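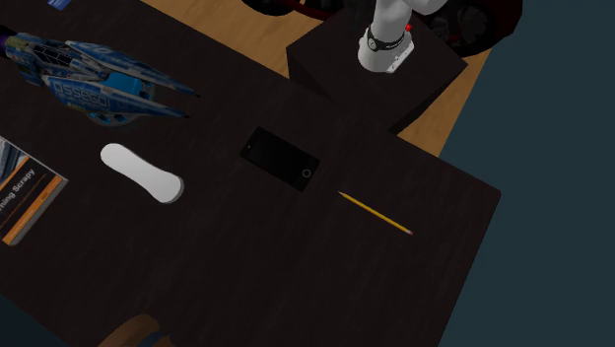 Which edition of the Jostitz serenade are we playing from in January?

The Eltineck one, the blue cover with the big page numbers. If your copy has rehearsal letters in boxes you've got the old print, so swap it at the library table before you mark a single bowing in it.

Search the list archive
Search terms
Go

Hi all,

OK, that question came to me three times before breakfast, so I figured I'd put it at the top and then get to the rest of what's in my inbox. Ovidiu wrote to the list last night and I want to answer him properly, so I'm quoting the part that matters:

> From: Ovidiu Nedelcu
> I played through the slow movement at home and I'm pretty sure
> the second horn part is missing a repeat. The score has the
> first strain twice, my part goes straight on. Also, are we
> really doing the Akpalu dances without a harp? I looked at
> the piano reduction and there's a lot going on in there that
> the winds don't cover. And could somebody tell me what time
> we start, my calendar says 7:00 and the flyer says 7:30.

You're right about the repeat, Ovidiu, and good catch! I checked the first horn and it's fine, so it's only yours. Pencil in the repeat signs, eight bars before the key change and again at the double bar, and play it both times. Second bassoon, please look at yours too. I have a feeling (no proof yet) that it was copied out by the same hand.

While you've all got your parts open, the string bowings for the finale went up last night. Violins, I changed my mind about the pickup. It's up-bow now, and yes, I know I said down-bow for a month. Cellos, you're the same as before except at the pizzicato, where I'd like you to wait for the clarinets to finish their phrase and then come in softer than you think you should. We were so loud there last time that I couldn't hear the tune at all, and it's such a nice tune.

About the harp. We do have one! She can make the dress rehearsal and the concert but nothing before that, so until then I'll play the harp line on the electric piano. It'll sound a bit like a hotel lobby, sorry in advance. Winds, don't fill in for it, just leave the holes.

Start time is 7:30 for the audience. Players in seats at 7:00 to tune, so the calendar and the flyer both have it right, sort of.

Tickets: we've sold 200 so far and the Brasteo holds 629, so there's plenty of room for your aunts and coworkers. Rental on the parts came to $1,198 for the whole program, more than I'd hoped, and that's one reason I'm nagging about sales. Please bring back every page when we're done. Last spring we paid for a lost viola part and I'm still sore about it.
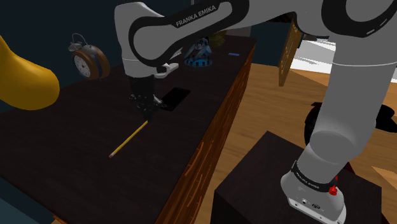 The other reason I'm nagging is that the Akpalu dances deserve a full house. I heard them live once, years ago, in a half-empty gym with a terrible echo, and I went home and couldn't sleep. The third one especially, with the oboe sitting all alone over those low strings. I'd love for us to do it in a decent room with people in it.

Anyway! Horns, come a little early next time if you can and we'll run the slow movement with both repeats. Anybody who still needs a blue Jostitz, write to me off-list and tell me which stand you're on.

See you at rehearsal, and bring an eraser.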